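Smelling the past: my project on scent and memory
Aileen Yap
Handed in 15 Jun 2005

I picked this topic because of my gran's hallway. It smells of floor polish and oranges, and every time I walk in I'm six years old again (she has moved house since, and somehow the new hallway smells the same!). I wanted to know if other people get this as strongly as I do, or if I'm just soppy.

So I started in March by reading everything the library at Talavera had on smell, and wow, there is a lot of it. The bit I liked best was that smell signals reach the parts of the brain dealing with emotion and memory by a fairly short route, which might be why a whiff of something can get to you before you've even worked out what it is. People call it the Proust effect, after the cake dipped in tea. I did try to read the book. I got to page 254 and gave up.

For my own part of the project I asked people in Flurkham to keep a smell diary for 5 days. They wrote down any smell that brought back a memory, how old they were in it and whether it was a nice one. I ended up with almost 2202 words of notes to type up, and my handwriting went completely to pieces by the end – sorry to anyone who borrowed the originals.

Perfume came up over and over, nearly always somebody's mum or auntie getting ready to go out. Cut grass did well too. What surprised me was how many of the memories were from before the age of ten, even from the older people.

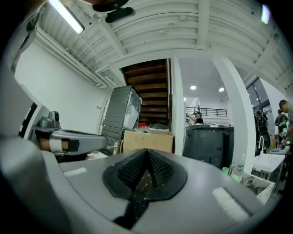
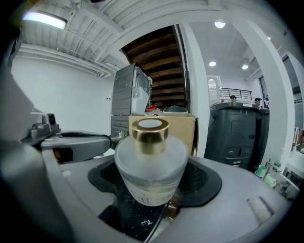 Pacita Sison wrote back after reading my draft that I'd been too quick to leave out the bad memories, and that for her the smell of hospital soap was far stronger than any perfume. I think she's right. I only had four unpleasant ones in the whole pile, and I suspect people kept the rest to themselves, knowing I'd be reading them.

If I did it again I'd let everyone hand their diaries in without a name on. I'd also ask them to do it in winter, when the windows are shut and houses smell more of themselves. Lilibeth Gatchalian has offered to lend me her notes on taste for the follow-up, so that's my summer sorted.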